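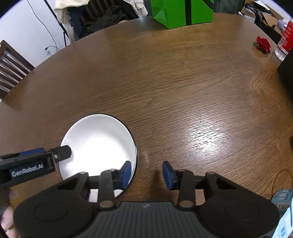

Several members asked in February whether a trip already shared with a travel companion can still be changed by the person who created it, and Dauda wrote that the answer ought to appear before the steps and not after them. It can. The trip owner keeps full editing rights until the booking stage is completed.

Section 5: Building and Sharing a Multi-Stop Trip

This section applies to the Justden Trip Planner on desktop and mobile browsers. You must be signed in to save a trip. Guest users may view a shared trip but may not edit it.

5.1 Creating the trip

1. Select New Trip from the main menu.
2. Enter your departure city and the city to which you will return. These may be different.
3. Enter your travel dates. If your dates are not final, select Flexible and choose a month.
4. Enter the number of travelers. Children must be entered separately, with their ages on the day of departure.
5. Select Continue. The planner opens a blank itinerary.

Note: The number of travelers cannot be changed after lodging has been added. To change it, remove all lodging first.

5.2 Adding stops

1. Select Add Stop and type the name of the town or city.
2. Choose the correct place from the list. Some names occur more than once; Gincombe, for instance, is listed both as a town and as a ferry landing.
3. Enter the number of nights. A stop with zero nights is treated as a day visit.
4. Drag the stops into the order in which you wish to travel.
5. Review the travel time shown between each pair of stops.

Travel times are estimates and do not include border checks, ferry boarding or meal breaks. Where two stops are more than 349 miles apart by road, the planner displays a yellow marker and suggests an overnight stop between them. You may accept or dismiss the suggestion.

Caution: Changing the order of stops clears any train or ferry times you have selected. Lodging dates are moved automatically, but availability is not checked again until you select Refresh.

5.3 Sharing the trip

1. Open the trip and select Share.
2. Enter the e-mail address of each companion.
3. Set each companion's access to View or Suggest.
4. Select Send. Invitations expire after 70 hours.

Companions with Suggest access may propose stops and activities. Proposals appear in gray until the trip owner accepts them.

5.4 Rail and ferry connections

Connections operated by Tornum are shown with live seat availability. All other connections show the published timetable only and must be confirmed with the operator. Allow at least three hours between a ferry arrival and an onward flight.

Note: Tornum seats are held for 5 minutes once selected. When the hold ends, the seats are released and must be selected again.

For printing and offline copies, see Section 6.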